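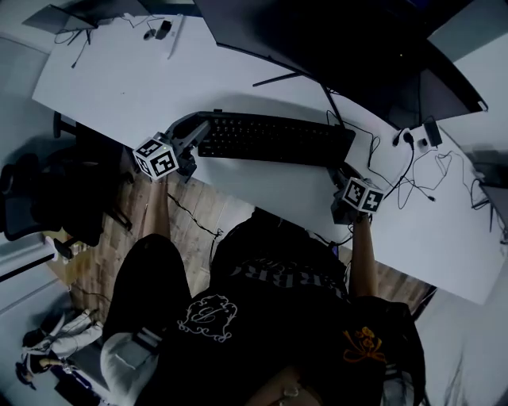

Home | About | Minutes | Documents | Contact

Lodilora shared office: minutes of the desk and cabling meeting, Jan 10, 2023

Chair: Yvonne Lambert. Also present: one person each from Parska, Myung and Estik.

1. Last minutes
Agreed, with one correction. The line saying the cables had been "dealt with" was struck out. Myung asked who had written it and got no answer.

2. The white desk
The chair noted that the black cables are still loose across the top and one still runs along the floor underneath. A power adapter is sitting on the desk again. Parska said a tidy had been done before the holidays. The chair said she would take that as a claim.

Estik wants a cable tray fitted under the back edge. Quote received: 400 for the tray, fitting extra. The chair asked how much extra. Estik did not know. Not approved until there is a full price in writing.

3. Monitors 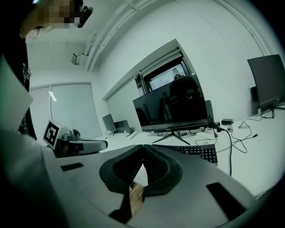 Parska repeated that the large monitor should go on an arm to free up space for the keyboard and mouse. The chair was doubtful that freed space would stay free, given what has happened to the rest of the desk. Myung pointed out that the curved front edge stays the same whatever is done at the back, and that nobody has checked whether the desktop will take a clamp. Parska to check before the item comes back.

4. New desks
A supplier's offer of 3000 to replace all the desks was read out. It promises a "clutter-free workday." No one could say how a desk would do this. Declined, 2 votes to 1, Estik against. The chair did not vote.

5. Small purchases
Hook-and-loop ties and cable labels, 84 in total. Approved. Myung asked that the labels be put on the cables this time.

6. Next meeting
April, day to be set. Parska to report on the clamp, Estik on the tray.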